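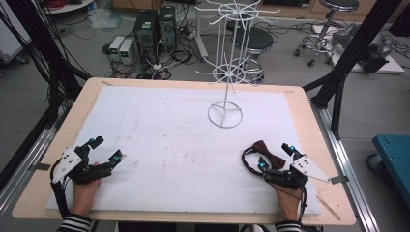

Okay, thread spool people, I need to talk about bobbins and the spools that go with them, because I finally got mine under control and I have opinions. I've been sewing long enough to have gone through the shoebox, the fishing tackle box and the pegboard my brother-in-law put up crooked. What I ended up with last month is one of those white wire spinner racks, the kind shops use for keychains and earring cards, with one ring of hooks partway up the pole and another near the top. It sits on the table on its round wire base, and I can get at the whole thing from my chair. I want to go through how I'm using it for thread and then answer the question about lint from the last digest, so bear with me.

On Tuesday the digest had this:

> I have close to 1000 yards left on most of my big cones and I hate
> the idea of throwing any of it out, but the last three quilts I pieced
> had so much lint in the bobbin case I thought the machine was
> felting. Is it the thread or is it me? I bought it as a mixed lot,
> no labels on half of it. Also, how is everyone keeping bobbins
> matched to the spool they were wound from? Mine are all in a jar
> and I'm guessing at the color every time. I have 27 in there that
> are some version of beige.

First, the 27 beiges made me laugh out loud, I have the same jar (had!). Second, it's probably the thread. I had a bag of unlabeled cotton from an estate sale in Tarstead and it did exactly the same thing to me. I'd clean out the bobbin case, sew two or three long seams, and there was the fuzz again. Try this before you do anything drastic – pull off an arm's length, hold it up against something dark with a lamp behind you, and look at the edge of the strand. Mine looked like a caterpillar. Then I did the same with a new spool of Vellow 50 weight and there was hardly a hair on it. The old stuff also snapped if I gave it a quick tug, and that settled it for me. I kept it for basting, where I'm going to rip it out anyhow, and stopped piecing with it.

If yours passes the tug and is only fuzzy, I'd still use it up, just on something small. Change the needle, brush out under the feed dogs every second bobbin or so, and don't blow in there with canned air. My repair guy over at Trudar has told me off for that more than once, it packs the lint further in.

Now the bobbins. I cut lengths of thin ribbon, maybe as long as my hand, and run one through the hole in the spool and then through the middle of its bobbin and tie it in a bow. Then the loop goes over a hook. That's the whole system. When I need that color I take the pair down, untie it and leave the ribbon on the empty hook so I know where it goes back. Piecing neutrals hang on the upper ring where I can grab them without looking, and everything I only use for topstitching or appliqué is on the lower one. Big cones won't work this way, they're too heavy and the rack gets tippy if you load one side. Mine live in a drawer, and their bobbins are on the rack with a paper tag. I write the brand and weight on the tag, and for mystery thread I put a question mark and where I got it.

Things I'd do differently: I used satin ribbon first and the bows slid right open, so go with grosgrain or even plain twill tape. And I tried putting two pairs on a hook and it was a tangle by supper. One pair each. I also throw an old pillowcase over the whole thing at night for dust and so the sun doesn't get at it in the morning, my table is by an east window and I've already lost a pretty red to fading.

Somebody else asked a while back about the Tuncer bobbin clips, the little plastic ones that snap on top of the spool. I have a pack. They're fine on the skinny spools but they pop off the wide ones, and I've stepped on one in bare feet and don't recommend it.

One question from me while I'm here. I'm down to my last 500 yard spool of a gray-green I've been using for everything, and the shop says that color is gone for good. Does anyone know of a close match in a 50 weight cotton? More gray than green, if that helps. I can mail a snip to anybody who's willing to hold it up against their chart. I've got a lap quilt to finish binding by March and I'd rather not switch in the middle of it.

Happy sewing, and go clean your bobbin case!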